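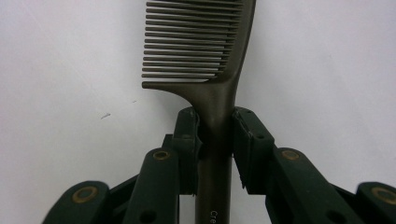 What is a tail comb?

A tail comb has two parts. At one end are the teeth, which sit close together in a row. At the other end is a long, thin handle called the tail. Many tail combs are plastic, and they come in lots of colours, such as black, pink or a brown that looks a bit like bronze.

What are the teeth for?

The teeth pull apart hairs that have got crossed over each other. Close teeth make hair lie very smooth and flat. They are not good at big tangles, so use a wide comb or a brush for those first. Start near the ends of the hair and work up towards the head.

What is the tail for?

The tail draws lines. Put the tip on your head near your forehead and slide it gently backwards. The hair falls to each side and leaves a line of skin called a parting. A hairdresser also uses the tail to lift up one small piece of hair at a time - for a plait, say, or to wind round a roller.

Words to know

Spine: the thick edge that holds all the teeth together.
Parting: the line where hair is split into two sides.
Section: a piece of hair kept apart from the rest.

Try it

Ask a grown-up or a friend to sit still on a chair. Make a parting down the middle, then comb it out and make one at the side. Keep the tail away from eyes and ears.

How do you clean a comb?

Pull out any loose hairs. Leave the comb in warm, soapy water for 20 minutes, rub between the teeth with an old toothbrush, then rinse it and lay it on a towel to dry.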